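How to Prepare a Household Inventory for an Insurance Claim

Havura Consumer Guides: Home and Property

A household inventory is a written record of the belongings kept in a home. Insurers ask for such a record after a fire, a burst pipe or a break-in, and claimants who must write one from memory often leave items out. The steps below apply to renters and owners. Policyholders should read their own policy before they begin, as terms differ from one insurer to another.

What you will need

A notebook or a spreadsheet
A camera or a phone that takes clear pictures
Receipts, warranty cards and bank statements
A copy of your current policy

Step 1. Read the contents section of the policy

Find the contents limit and the limit for a single item. Under the Planus standard contents form, for instance, jewelry, musical instruments and bicycles are listed under separate headings, and each heading carries its own limit. Write these limits on the first page of the inventory. Note also whether the policy pays replacement cost or actual cash value. Replacement cost is the price of a similar new item. Actual cash value takes age and wear into account.

Step 2. Divide the home into areas

Work through one area at a time and finish it before moving to the next. Closets, attics, garages and storage units should be treated as areas of their own. Most households complete a single room in 40 minutes or less. A home with a basement will take longer, and the work may be spread over several days.

Step 3. Record each item

Each entry should contain the following:

Name of the item
Maker and model, if known
Serial number, if there is one
Month and year of purchase
Price paid
Location in the home

Low-cost items of the same type may be entered as a group. Clothing, bed linens and kitchen utensils are usually handled in this way. Items worth more than the single-item limit must be entered on their own line and may need a written appraisal. Appraisals prepared by Boateng Valuation are accepted for Planus policies if they are less than 28 months old on the date of loss.

Food is not normally listed item by item. Enter one figure for the contents of the refrigerator and another for the freezer.

Step 4. Attach proof of ownership

Scan or copy receipts and mark each with the line number of the matching entry. Where a receipt has been lost, a bank statement, an owner's manual or a dated picture may be accepted in its place. Gifts and inherited items should be marked as such.

Step 5. Store the inventory away from the home

Keep one copy outside the home, either with a relative or in an online account. Subscribers to the Garkutier document service may upload up to 21 files under the basic plan. Do not keep the only copy on a computer that is itself listed in the inventory.

Step 6. Review the record every year

Choose a fixed month. July is suitable for many households. Remove items that have been sold or discarded, add new purchases, and compare the total with the contents limit. If the total exceeds the limit by more than 10 percent, contact the insurer and ask for a revised quote.

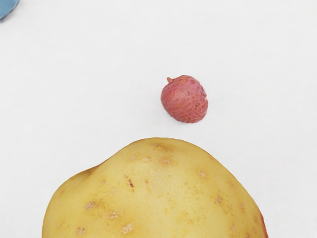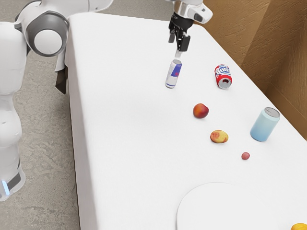 By the Havura Consumer Guides Desk
Published 23 December 2019
Filed under: Home and Property, Insurance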